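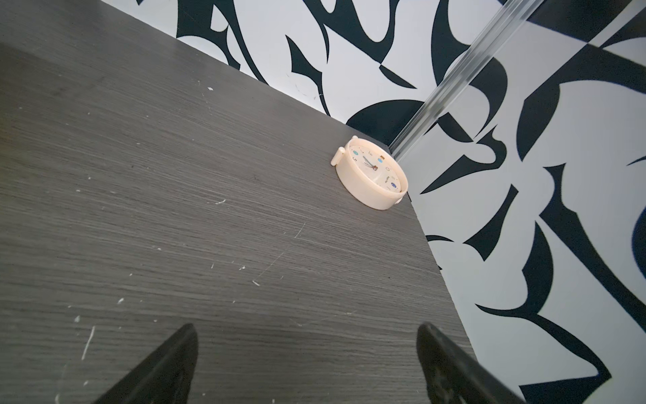

Waking up without the phone — anyone managed it?

kirsten_hj
07/05/2022
So I've banned my phone from the bedroom. I was lying there until gone one reading about other people's kitchens, and then hitting snooze on the same phone four times in the morning. Bought a proper alarm clock, a Lonix, 14 quid. First week was brilliant. Second week I've started waking at five and just listening to it tick. Do you get used to the tick or do I need a different clock?

gaetanp
You get used to it. I grew up with one in the room and now I can't sleep in hotels, too quiet. Give it a month.

MarcelleC
Sorry, but you don't all get used to it! I lasted the whole of September with mine wrapped in a jumper inside a drawer, and then of course I couldn't hear the alarm either and missed a dentist appointment. Look for one that says "sweep" or "silent movement" on the box. The second hand glides round and there's no tick at all. Mine's a Udeso and it's fine, bit ugly.

old_grundetti
Udeso alarms are feeble though. My wife sleeps straight through hers. We've got a wind-up Grundetti from her mum, the kind with bells on, and it would wake the street.

MarcelleC
Depends how deep you sleep, I suppose. Mine gets me up every time and I'm no lark.

evan_r
Unpopular opinion, the clock isn't the problem. I kept my phone in the room, turned on the setting that locks everything after ten, and sleep like a baby. Why spend money on a thing that does less?

kirsten_hj
Because I know how to turn the setting off, Évan. I've turned it off every single night I've ever had it on.

evan_r
Fair enough haha

gaetanp
With him on the money but not the rest. If it's within arm's reach you'll pick it up. Mine charges in the hall now and I read books again (36 pages last night, a record).

clem_arnaud
Kirsten, is the five o'clock waking the tick or the light? It's May, it's bright by then. I blamed my clock for weeks and it was the curtains. Cheap blackout lining, clipped on behind, done.

kirsten_hj
Ooh. Hadn't thought of that. They are very thin curtains — they came with the flat.

clem_arnaud
Try that before you buy another clock then.

old_grundetti
Or get the bells.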